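Stetley Opens Its Sorting Workroom to Visitors for a Day of Robot Demonstrations

LAKIDELL, May. Stetley, which develops robot handling equipment for small recycling and reuse centers, opened its Lakidell workroom to the public this month for a full day of demonstrations. Over the course of the day 147 visitors came through, among them staff from neighboring reuse shops, teachers, municipal waste workers and residents of the streets nearby.

The open day was the first Stetley has held at Lakidell. Earlier demonstrations were given by appointment only, to groups from the trade. Visitors this time could walk in from 10 a.m. and stay as long as they wished, and the last group left shortly after 4 p.m.

The main demonstration was a container sorting task. A two-armed robot works at a table and places drinks containers into bins according to what they are. The bins carry plain signs, one each for bottles, plastic and cans. In Stetley's version of the task, "Bottle" means glass, and a plastic bottle belongs under "Plastic." Staff explained the rule at the start of each session, and visitors were then asked to say where they thought each item should go before the robot moved it.

"People read the sign that says Bottle and they look at a plastic bottle, and they hesitate," said Yasmine Bouazza, who led the demonstrations. "The same question comes up at every collection point we have worked with. We kept the signs the way they are at those sites so that visitors would see the problem we were given."

Sessions lasted 20 minutes and were limited to small groups so that everyone could stand close to the table. A member of staff stayed beside the robot throughout, with a stop control within reach. Between sessions the bins were emptied and the items were put back on the table in a different order.

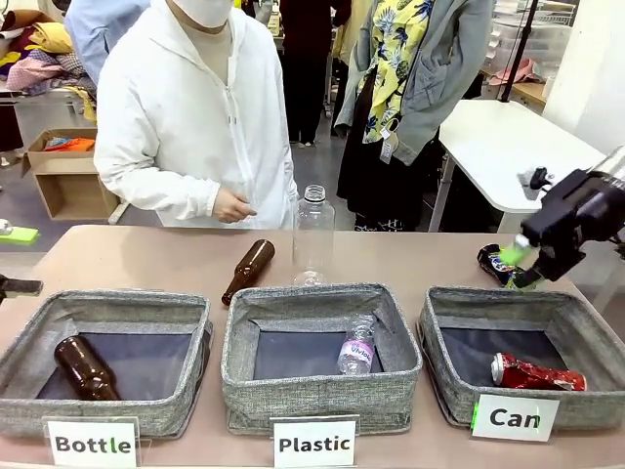

Stetley began work on container sorting two years ago at the request of Villia, a reuse center that takes in household goods, clothing and packaging at a single counter. Villia wanted a way to separate drinks containers during opening hours without taking a person away from the counter. Large sorting lines of the kind used at municipal plants were too big and too costly for the building, and most of them expect a steady flow of material that a center like Villia does not have.

The Lakidell system is meant for a lower volume. It handles one item at a time with each arm, and it can be set up on an ordinary table. According to Stetley, the current version was prepared using 700 recorded sorting runs carried out at Lakidell by trained operators. A further 200 runs were set aside for checking the results and were not used in preparing the system.

Crushed cans have taken up a large share of that work. A can that has been flattened or twisted no longer has a regular shape, and the gripper has to close on it at a point where it will hold. Clear plastic is difficult for a different reason. It takes on the look of whatever is behind it, and the cameras can misjudge where its edge is. Glass is easier to see but heavier, and it has to be lowered into the bin and released close to the bottom.

Visitors asked most often about speed. Staff answered that the robot is slower than a person doing the same job and that Stetley does not expect this to change soon. The company's aim for the coming year is for the system to work through a full afternoon with no more than a few requests for help. At present an operator steps in when an item has been dropped or has rolled out of reach.

Other questions concerned liquid left in containers, broken glass and caps. The system is not intended to handle broken glass, and any center using it would need to keep broken glass out of the intake. Containers are expected to be empty. Caps may be on or off.

A second part of the program dealt with fabric. Stetley has a smaller project, named Jenkins, on picking up and folding donated clothing. It is at an earlier stage than the container work, and no live demonstration was given. Staff talked through the folding steps with interested visitors and took suggestions from reuse shop workers on how garments are usually sorted before they are priced. Several of them pointed out that sorting by size takes them longer than folding does, and Stetley will look at whether this can be made part of the project.

In the afternoon Bouazza gave a short talk on how a center can prepare for a trial. The points she covered were table height, lighting, floor space on both sides of the robot, and the choice of bins. Soft-sided fabric bins are used at Lakidell. They are light to carry and do no harm to the gripper if it brushes against them, but they have to be set straight again after emptying. Centers that already own rigid bins can use those, provided that the rims are low enough for the arms to clear.

"We would like a center to tell us what it has before it buys anything," Bouazza said. "A table and bins from the storeroom are often fine. If they are not, we will say so."

Printed notes from the talk were handed out at the door. All 200 copies were taken, some of them by visitors who picked up extras for coworkers, and Stetley has had more printed. Copies can be requested free of charge from the Lakidell office.

Trial at Villia

A trial of the container sorting system at Villia is planned for the fall. The robot will be installed behind the intake counter and will run during staffed hours only. Customers will hand over their containers as they do now. Villia's staff will receive two days of training at Lakidell beforehand, covering startup, shutdown, stopping the robot safely and clearing the table.

Results from the trial will be shared with the centers that sent staff to the open day. Stetley will also invite them to see the system at Villia once it has been in use for a month.

Further visits

Stetley plans to hold another open day at Lakidell next spring. School and trade groups that would like to come before then can arrange a visit through the office. Groups should state how many people will attend and whether anyone needs step-free access. Children are welcome when accompanied by an adult.

About Stetley

Stetley designs and tests robot handling equipment for recycling and reuse centers. Its workroom and office are in Lakidell.

Press contact: Yasmine Bouazza, Stetley, Lakidell office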